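Taller compartido Trovside – Foro de proyectos
Tiempo de lectura: 4 minutos
Imprimir | Enviar por correo electrónico

Tema: Brazo de sobremesa para ordenar vajilla y objetos pequeños – disposición de la mesa

nima_ebrahimi
Estimados miembros:
Conforme a lo acordado en la reunión de septiembre, someto a su consideración la disposición de la mesa para el brazo que se construye en el banco del fondo. El objetivo de esta primera fase es limitado: recoger objetos de uso doméstico y depositarlos en una de dos cajas. La tarea con los cajones queda para una fase posterior.

Antes de taladrar nada, he preparado el montaje completo en simulación. El tablero perforado permite mover los elementos sin rehacer las fijaciones, y por ese motivo propongo conservarlo también en el montaje real. El brazo iría hacia el fondo, con las piezas menudas junto a la base y las cajas a la derecha.
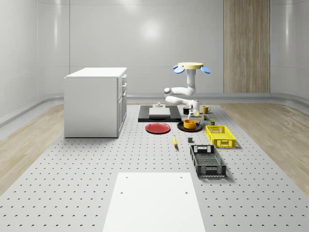
El punto que deseo someter a debate es la posición del mueble de cajones. En el modelo ocupa la mitad izquierda y los tiradores quedan del lado derecho, accesibles en principio para la mano. Si se aprueba la separación de 700 mm entre el eje del brazo y el mueble, podría encargar las escuadras a Jolska esta misma semana.
Quedo a la espera de sus observaciones.

r.abbasi
Agradezco la presentación. Manifiesto, no obstante, una reserva respecto del orden de los trabajos. Las tazas están demasiado próximas a la base del brazo. En el banco de Utotdale trabajamos con una distribución semejante y el codo golpeaba todo lo que quedaba dentro de los primeros 120 mm. Solicito que se despeje esa zona o que se limite por programa el giro del primer eje.

nima_ebrahimi
Tomo nota. La proximidad es deliberada: interesa comprobar si el planificador resuelve la salida sin rozar las tazas. En simulación el coste de un choque es nulo.

r.abbasi
En simulación, sí. Mi reserva se refiere al traslado al taller, donde la loza se rompe y los reductores también. Propongo que conste por escrito que la distribución del modelo no se reproducirá tal cual sin una prueba previa a velocidad reducida.

banco_sur
Con el permiso de ambos, una cuestión distinta. La mano de tres dedos me parece excesiva para esta tarea. Una pinza paralela de dos dedos coge la lata y el cubo sin dificultad, cuesta menos y se repara con piezas que ya tenemos en el armario.

nima_ebrahimi
Respetuosamente, discrepo. El cubo y la lata son los casos sencillos. El plátano y el cuenco admiten mejor un agarre repartido, y los platos, por su escasa altura, son difíciles para cualquiera de las dos soluciones. Las puntas redondeadas, además, deberían ser más tolerantes con los errores de posición.

banco_sur
Los platos, precisamente. Si ninguna mano los levanta con garantías, retírense de la primera fase. Mantener en la lista un objeto que va a fallar solo complica el informe.

m_ferrandiz
Intervengo como responsable de seguridad del banco del fondo. No me pronuncio sobre la pinza. Sí recuerdo que toda máquina con ejes motorizados requiere parada de emergencia cableada, y que en el modelo no figura ninguna. Tampoco se ha indicado dónde irá la fuente de alimentación. Ruego que ambos elementos se incorporen al plano antes de pedir las escuadras.

nima_ebrahimi
Tiene razón. La seta de emergencia irá en el canto delantero de la mesa, al alcance de quien maneje el equipo, y la fuente debajo, en bandeja ventilada. Adjuntaré el plano corregido en este mismo hilo.
En cuanto a lo demás: acepto la prueba previa a velocidad reducida que pide r.abbasi. Los platos se quedan en el modelo, pero no contarán para la evaluación de la primera fase. La mano de tres dedos la mantengo.

banco_sur
Conforme con lo de los platos. Sobre la mano, conste mi desacuerdo – el presupuesto es común y se va aproximadamente la mitad en una sola pieza.

r.abbasi
Por mi parte, conforme. ¿Las escuadras serán de acero o de aluminio? Con el mueble cargado, yo no confiaría en el aluminio.

nima_ebrahimi
Acero. El pedido a Jolska queda en suspenso hasta que m_ferrandiz dé el visto bueno al plano.

Contacto | © Taller compartido Trovside | Volver arriba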